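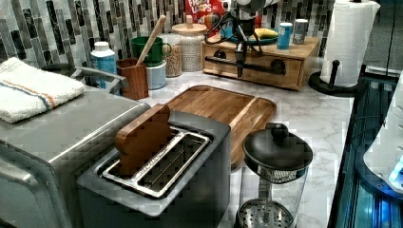

Diary / Kitchen

November, 6:40 a.m.

Second morning of reorganizing the counter. The working surface is the limit in this kitchen. Everything that plugs in wants to be within reach of the same stretch of wall, and everything that doesn't plug in ends up wherever there is room. Yesterday I moved the toaster forward and put the cutting board behind it, flat on the marble pattern. I am not convinced. The board has the raised rim, so crumbs stay on it, but to slice anything I now have to reach over the toaster or drag the board out. Dragging it out takes two hands and a clear counter.

Measured the clear run to the right of the toaster: 34 cm. That is enough for the French press and one mug with the handle turned in. It is not enough for the press, a mug and the kettle base, so the kettle stays on the far side of the sink for now.

Florian came by before work and asked about the wooden bread. I had left the slice standing in the toaster slot, toward the rear. It is from the play food Golnar Bagheri passed on when her two outgrew it, and it has been useful for checking heights. A real slice from the Hultwood bakery loaf is taller than the slice from the supermarket loaf and sticks out at the top, so the upper edge never browns. I wanted something rigid to compare against. The wooden one has the same rounded top as a proper slice and doesn't sag. Of course the toaster is unplugged while it is in there, and I have written UNPLUG on the list on the fridge, underlined. Florian thinks I should simply buy different bread.

The large oven on the left is the real problem. It takes up more counter than everything else put together and I use it four times a week, which is too often to put it in the cupboard. The flat top collects things. At the moment it has the white towel with the blue and orange stripe, folded. Rule as of today: towel off before the oven goes on, towel back only when the metal is cool to the hand. I timed the cooling last night after the potatoes. At 12 minutes the top was still too warm to leave a palm on. At 44 minutes it was at room temperature as far as I could tell. I did not check in between and should repeat it with a proper thermometer, if Ferdinand returns mine.

Toaster notes, for the same list. Setting 3 is right for day-old bread. Setting 4 for frozen, one slice. With two slices in, setting 4 comes out pale on the inner faces and needs another short run. The grate inside holds a thin slice upright well enough, but a thick one has to be pushed, and then it has to be fished out, for which I use the bamboo tongs and nothing else. The crumb tray was last emptied in the summer. Did it this morning over the sink. More than I expected, including one raisin.

French press: the mesh needs attention. The plunger goes down without much resistance, and the last cup from each pot has sediment in it. Took the filter stack apart yesterday evening, scrubbed the perforated disc with a brush, put it back together. One of the spring edges is slightly flattened. Brigitta Pichler says the replacement from Cevia fits if you turn it over, which I don't fully follow, but she has the same press and hers pours clean. Will ask her to show me.

Backsplash wiped down. The narrow tiles look good from across the room and are tedious up close, as the grout lines run every which way and grease settles in all of them. A toothbrush works. I did the part behind the toaster and gave up at the containers along the wall, which all have to be moved first. Whole row still to do – lids too.

Options for the board, in the order I would try them:

Stand it on edge against the wall. Loses the containers their spot.
Swap it with the press. Gains a usable cutting area on the right, puts glass behind a hot toaster.
Leave it and cut bread at the table.

Trying the swap tonight, with the press moved next to the sink instead. If it lasts until the weekend I will move the kettle too.

Bread is down to the last 9 slices. Lachlan is here for breakfast tomorrow and eats four.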